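From: Vallance list member
To: Panicker home-build mailing list
Date: 12/25/21
Subject: Re: [panicker] wiping: constant force or constant height?

Test desk, white top, blue cloth. Two views of the area I have been working on:
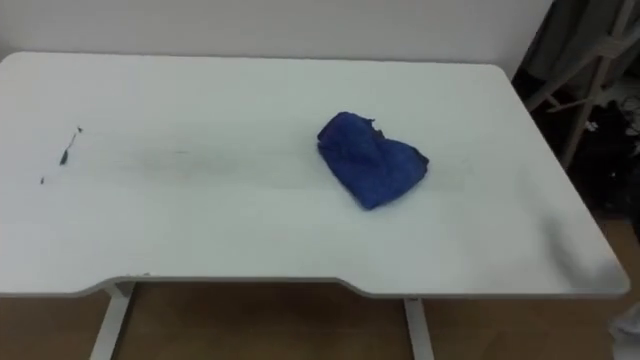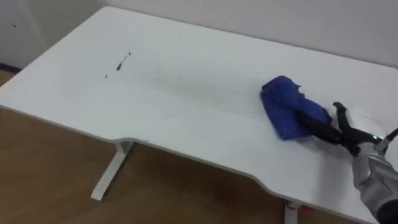

First: cloth on the desk by itself. Second: cloth under the gripper. Dark marks and grey smear on the left part of the top in both.

Replies inline.

> I have the arm following a fixed path over the bench at a
> set height, worked out from three touch-off points. It is
> fine in the middle and useless at both ends. At one end the
> cloth hardly touches and at the other the wrist motor trips
> on current. Is there any point in chasing this with more
> touch-off points, or do I have to do force control?

More points will help up to the stage where the cloth becomes the larger error, and with a folded rag you reach that stage almost at once. Mine is bunched up by hand and never the same thickness twice. I took touch-off at 9 points on the Kengate build in May, fitted a plane, and the residual from the plane was far smaller than the change I got by refolding the cloth. After that I stopped measuring the desk.

You do not need a force sensor at the wrist. What I run now is a height loop with the joint current as feedback. The outer loop runs at 20 Hz and moves the height target down until the estimated load is inside a band, then holds. If the load leaves the band the target moves by one small step. It is slow, but a desk top does not change quickly either. The step size wants to be smaller going down than coming up.

The estimate from current is poor near zero speed on account of friction in the gearbox. I get round it by lowering the cloth while the arm is already moving sideways. If you lower first and then start the stroke, the reading is mostly stiction and the loop will press much too hard.

> Second question. My marks do not come off, they get longer.
> Is that the cloth, the pressure or the path?

Could be all three, but check the path first. A single stroke along one line takes whatever is under the cloth and pulls it along that line. Look at the desk in my pictures: a faint grey band runs sideways towards the cloth, and the thin diagonal mark and the dot are still dark at the left end of it. My planner at that stage only knew one straight stroke, taken from the mark's bounding box, with no overlap and no lift.

Changes since, in the order I made them:

1. Start the stroke outside the mark, on clean surface, so that the cloth is loaded before it gets there.

2. Overlap successive strokes by half the width of the cloth. Use the width as held in the fingers. It is a good deal less than the cloth laid flat.

3. Lift at the end of each stroke and return in the air. Going back and forth in contact puts the dirt back where it came from.

4. Work from the outside of the mark inwards.

Number 3 costs the most time and makes the most difference. Number 4 I am less sure of, and I would like to hear from anyone who has compared it properly.

> Are you detecting the marks or just wiping everything?

Detecting, with a plain threshold against a stored picture of the clean top. It works on a white matt surface under even light and I would not expect it to work on anything else. The faint band is the hard part. The dark stroke and dot are easy at any sensible threshold, but the smear falls between the clean top and the soft shadow at the edges, so a threshold low enough to catch it also catches the shadow from the arm. I now park the arm before each check. The log has 2,174 frames in it and I have gone through 205 of them by hand to mark the smear, which is slow going as I cannot always decide where it stops.

One more thing on the gripper. Grasp the cloth from above with the fingers spread over it and keep a thick wad between the tips and the desk. With a thin fold the tips come through and you are measuring finger on desk, with a load reading that looks perfectly good. I have no check for this in software yet. The only sign in the log is that the load band is reached slightly too soon after first contact.

> What are you using for the planner?

Mellano, with the stock Cartesian follower and my own height offset added after it. Adding the offset before the follower does not work, as it smooths the correction away. If your version has the option to limit acceleration per axis, set the vertical limit well above the sideways one.

Still open here:

- regrasp when the cloth has turned in the fingers
- a stopping rule better than a fixed number of passes
- what to do at the cutout along the front edge, where the cloth can hang over and catch on the way back. At present I keep out of that strip altogether.

I can send the height loop if it is any use to you. It is one file with no dependencies beyond the driver, and the gains will need redoing for your arm.

--
Panicker list. To leave, send a blank message with "unsubscribe" as the subject.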